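Home | Reviews | Bench Notes | Forum | About

Hevilora virtual cell kit: a review from someone who has to keep the real one running

27th February
By Sorin Todorova
40 shares | 7 comments 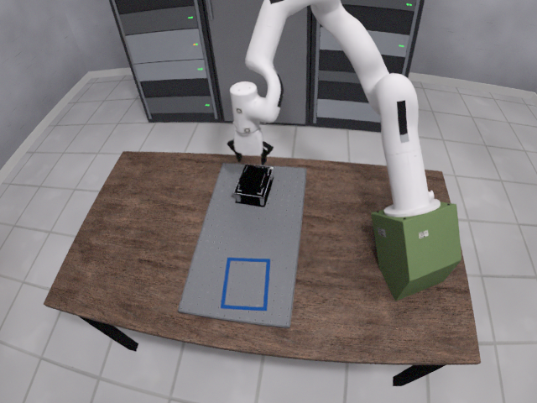

The push cell as it looks in the simulator. Black box at the far end of the gray board, blue square at the near end.

I look after one arm on one table at Iltevstead, and I have spent more of my working life than I'd like crawling under it with a hex key. So when Hevilora offered a kit that lets you lay out the cell on screen before you touch a bolt, I paid the 364 dollars out of our spares budget and told myself it was a spare. A spare table, say.

Setup took me an afternoon. You pick a table, you pick a stand, you drop an arm on it and you start arguing with yourself about reach. I put the arm at the right side, as ours is, with the dotted board across the middle and the box under the gripper. The job is a dull one: get the box down the board and into the square. Dull jobs are the right ones for testing a layout, as they leave you free to notice that the elbow is about to visit the equipment racks.

Mine was, on paper. Our real cabinets stand closer to the table than the default ones, and the first time I typed in the true distance the clearance check went red and stayed red. I'd been blaming a nervous operator for those stops since last March. I have apologized to him, in a general sort of way.

The good parts, then. Moving the base is painless. You drag it, the program recalculates where the arm can get to, and you find out in seconds what used to cost me a morning and a floor anchor. The home pose editor is sensible too, and it will let you save seven of them, which is six more than I can keep straight. Changing the goal marker is a matter of typing in where you want it. On the real table it's tape, and the tape comes up when the mopping is enthusiastic.

Now the grumbling. The stand is a green, many-sided thing that tapers to a point at the bottom. I would like to meet the welder who quoted on that. You can swap it for a plain column, but the option sits three menus down, under "Scenery," a word I wouldn't use for the part holding up the robot. The wood top is pretty and completely useless for judging friction, which you have to enter by hand. I guessed, the box skated off like a puck, I guessed again.

Cables are the bigger complaint. There's a little white connector at the base of the arm and no lead to go with it unless you buy the Arain cable add-on, and cables are where most of my trouble lives. A layout that forgives you every snag will let you get very pleased with yourself. I now draw the hose run on paper and hold it up to the monitor – a high-tech solution if ever there was one.

Calibration import works, mostly. It read the file from our Pallov controller on the second try, after I renamed it without spaces. The manual mentions this on page 40, in a footnote.

Would I buy it again? Yes, with some muttering. I've shifted our real base toward the front edge on its advice, and the new home pose went in the same day. The hex key is still in my pocket. I'll redo the gripper offsets next and add a note here if the numbers disagree with the program's.

Previous: Torque drivers under load | Next: Cleaning linear rails
7 comments | Share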